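Cables & Adapters > Storage and Tidying > Show us your method

Best way to box up power cords? (coil vs. fold vs. give up) 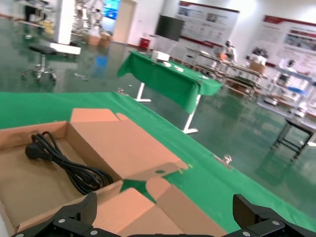

Photo: Yasir Malik

yasir_malik
Posted 13/02/2024

Hi all! Long-time reader, first real thread. I've been going through our cords one at a time and putting each one in its own small cardboard box, and I have to say I'm enjoying it way more than I expected to. Black power cord, loose loops, plug sitting at one end of the coil so you can find it first, then the flaps go over. I do it on a table with a green cloth on it and a black cord is so easy to see against the green, even when you've got a few out.

I have 36 of these to get through and I'd like to settle on one way of doing it before I go much further. Questions for people who've done this for years:

- Do you tie the coil, or let it sit loose in the box?
- Plug in the middle or plug at the end?
- One cord per box, or is that a waste of cardboard?

Would love to hear what everybody does. Pictures welcome too!

loopsandladders
Welcome! I love this kind of thread. Loose loops, every time. I used to pull mine into tight little bundles with the cord wrapped around its own middle, and after a year in the closet they'd come out shaped like a pretzel and stay that way. Big lazy loops the width of the box and they lie down flat again when you take them out.

Plug at the end for me too. I like to lift a flap, see the plug and know which one I've got.

benchrat_dee
Gonna disagree on leaving it untied. Loose is fine until somebody picks the box up and turns it on its side, and then your coil is a nest. One hook-and-loop strap, not tight. I buy the Rolcombe ones on the big roll and cut them to length with kitchen scissors, and I've still got most of the roll.

Also please, please write on the box. On the END, not the top. If you stack them you'll never see the top again.

yasir_malik
Oh, the end! I've been writing on the top flap. Okay, changing that today.

Quattrofold
One cord per box is wonderful and I will defend it forever. I know it looks like a lot of cardboard. But I had a drawer with everything in it together and each time I wanted one cord I took out six. Now I pull one box, I get one cord. It's the same pleasure as a good spice rack.

My only tip is to pick a single box size and stick to it, even for the short ones. They stack, they line up on the shelf, you can slide one out of the middle. I ordered mine flat in a bundle of 500 and split it with my sister, who uses them for quilt pieces.

hmtanner
500 boxes for cords??

Quattrofold
250! And some have buttons in them!

hmtanner
Fine, fine. I'm the grumpy one in here, but I think a box apiece is too much for ordinary power cords. They're nearly all the same. I keep mine in one deep crate, standing up on edge like records, each with a strap, and I flip through them. Boxes I save for the odd stuff, the adapters and anything with a brick on it. I'd rather have the shelf space.

That said, yours does look very neat in there and if I opened a box and found that I'd be happy.

benchrat_dee
The records idea is good if you have the depth. I don't, my shelves are the shallow Mangate kind and a crate hangs off the front.

loopsandladders
Somebody has to bring up over-under, so it's me. If you learn the over-under coil (one loop the normal way, the next one flipped underneath) the cord doesn't build up a twist. It takes an evening to get it into your hands and then you can't stop. I did all the garden extension cords, then the vacuum, then my neighbor's. So satisfying.

For a short thick power cord I'll admit it makes less difference. The stiff ones want to go the way they went in the factory, so find that curve and follow it.

yasir_malik
I tried over-under last night after reading this and I'm hooked! First few were a mess. The trick for me was to stop looking at my hands. I'm going to use it for the long ones and follow the natural curve on the short ones.

Straps: I've got a handful of paper-covered twist ties left over from other packaging. Any good?

benchrat_dee
They work, they just look sad after the third time. And the wire pokes through. Strap!

orla_k
Popping in with a question on the boxes themselves. Do you tape the flaps or tuck them? I tape and then I regret it, the top layer of the cardboard comes away with the tape and after a couple of rounds the flap is fuzzy.

Quattrofold
Tuck! Over, under, over, under, like closing a moving box. If the flaps are the same length on all sides it holds perfectly well for something as light as a cord. Crease them backward once before you start loading so they stay open and out of your way. I fold all of mine back first, a whole pile at a time, and then I fill them.

orla_k
Backward crease, never thought of it. Thank you!

hmtanner
If you must tape, paper tape, and fold one corner under so you have a tab to pull. There, I've contributed something to the box side.

Somogyi_fan
Late vote for the cloth on the table, by the way. I put an old tablecloth on my sorting table last September and I'm never going back. Nothing slides off, nothing rattles, little screws stay where you drop them. I clipped mine at the corners so it doesn't creep when I drag a box across. Green's a great color for it too.

yasir_malik
Yes to clamping the cloth! There's a small metal clamp at the edge of mine and it makes a big difference.

Update for anyone following: plug at the end, loose loops, one strap (ordered), label on the end of the box, tucked flaps. I've redone the first batch and I keep opening them to look. Still not sure what to do with the cords I can't match to anything. There's one that says Kendurex on a tag and I don't think we've ever had one of those in the building.

loopsandladders
Keep it in its own box marked "?" and check again in a year. I have four of those. One of them turned out to be for the slow cooker and I was thrilled.

hmtanner
Recycle it.

benchrat_dee
Do NOT recycle it, the day after you do you'll find the thing it belongs to.

Quattrofold
Seconding the "?" box. What are you using for the labels, Yasir? I've been doing marker straight on the cardboard and my handwriting is getting worse as I go. By the end of a session they all look like they say "lamp."

yasir_malik
Marker for now! I might print some. I was thinking length on the first line, then what it goes to. I'll post the shelf when it's filled up.

Thread 1280 | Page 1 of 1 | Contact the moderators | Back to top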